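Stuneton Recipe Cards

Hello! This is my little pile of typed-up recipe cards from the Stuneton village hall, 1282 of them, all as plain text files you can open in anything. I started last August after my neighbour Hakim Raju lent me 4 shoeboxes of the things (mostly puddings, I'm not complaining) and it rather got away from me.

What's in it

One file per card. First line is the name of the dish, then the ingredients, then the method, spelt exactly as I found it. If a card says "marg", the file says "marg". Ounces stay as ounces too, please don't send me conversions!

The folder called etine holds 60 cards from the Etine bakery, which are much fussier about oven times. Prasetyo Pasaribu checked those against the originals and caught loads of my typos.

Known problems

Gravy stains. Where I couldn't read a word I've put a question mark in brackets. There are also three versions of the ginger parkin and I've kept them all, because they disagree about treacle.

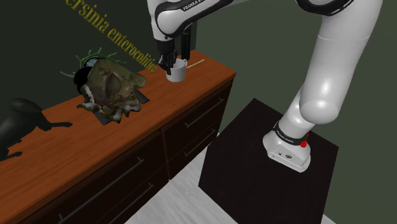
Render: white Franka Emika arm and wooden cabinet.

Using it

Cook from it, print it, copy bits into your own collection. A mention of Stuneton would be lovely. If you spot a mistake, open an issue and give me the file name.

Last updated 21 May 2025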